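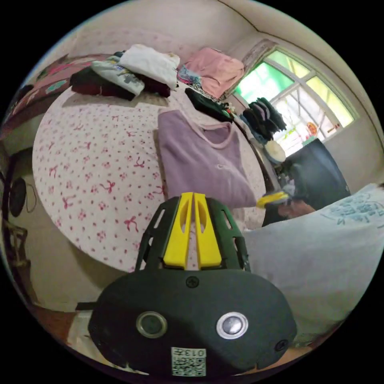
Search reviews
Search
Enter keyword

Skotutik Folding Board, Adult Size: Two Months of Shirts

October 31, 2019

I did not want a folding board. I have two hands and a bed, and for most of my life that has been enough to get a shirt into a drawer. But the Skotutik board kept turning up in my feed with the claim that it would "give you back your Sunday," and after a while I got annoyed enough to buy one and see.

What you get is a set of hinged plastic panels in a flat cardboard sleeve, plus a leaflet. You lay the shirt face down, flip the left side, flip the right side, flip the bottom up, and slide the thing out. The leaflet takes 6 pages to say this. There is also a "pro tip" section that tells you to smooth the fabric first, so thanks for that.

On a plain T-shirt it works. I'll give it that much up front. Every tee comes out the same width, and if you file your shirts upright in a drawer you will like how they line up. Mine hold 12 to a row now and I used to get fewer in with my own folding, mostly because I'm sloppy with the hems.

Long sleeves are where I started losing patience. The leaflet shows a man's dress shirt folding up as neatly as a paper napkin, and I've yet to get that result. The sleeve has to be bent back on itself before you flip the panel, and if it shifts at all you get a lump under the collar. By the time I've arranged both sleeves by hand I've done the hard part of the job already. Small soft tops with a collar do a bit better than stiff ones, though the board is so wide that a child's shirt swims in the middle of it. Skotutik sells a kids' size separately, naturally.

Sweaters: no. Anything thick springs back open. Knit hats, leggings, baby blankets, forget it, roll them or stack them like you always did. Printed T-shirts are fine, but remember that face down means face down, or the graphic ends up on the inside of the fold and you'll be digging through the pile wondering which gray one is which.

Now the speed claim. The sleeve says you can fold a shirt in 2 seconds. I believe a person on their payroll can. That number leaves out picking the shirt up, turning it right side out, laying it down, centering it, and fixing the sleeve, and all of that is the actual chore. I never noticed laundry going any quicker. The same sleeve says the hinges are tested to 2000 folds, and that sounded like plenty until I thought about how many shirts go through a family's wash in a year. One of my hinges has already started to whiten along the crease. It hasn't cracked. I'm watching it.

Something else they don't mention: the board needs a firm surface. I fold on the bed like most people I know, and on a mattress the bottom panel sinks and the flip goes crooked. The sheet bunches up underneath too. It behaves much better on a table, but then the clean piles are on the bed and the board is in the other room, and I'm walking back and forth with an armful of pajamas. I ended up doing tees on the table and everything else on the bed by hand.

Storage is okay. It folds down and goes behind a dresser. It also slides out from behind the dresser whenever a drawer gets slammed.

I tried the Teddale version at a relative's house for comparison. It's thinner and it has holes in the panels, supposedly so air can escape as you flip. I can't say I felt any difference from the holes, but the lighter panels were easier on my wrists after a big load. The hinges felt cheaper. If the two cost the same I'd probably take the Teddale and expect to replace it.

Who might want one: anybody who folds a lot of the same shirt, say for a team or a shop table. Also kids who are learning to put away their own clothes. Mine thought the flipping was great fun for a week, and the piles from that week were straighter than anything I've made. By week three I was doing the folding again.

I'm keeping it for T-shirts. I wouldn't buy it a second time at full price, and I wouldn't give it as a gift unless someone asked. If it's still in one piece at the end of November I'll add a line here about the hinge.

Rating: 2.5 out of 5

Recent reviews
Onbridge Over-Door Hat and Scarf Rail
Ochoa Stackable Drawer Dividers, Set of 6
Teddale Under-Bed Blanket Bag
Onbridge Lint Brush with Long Handle
Ochoa Cotton Sheet Set, Twin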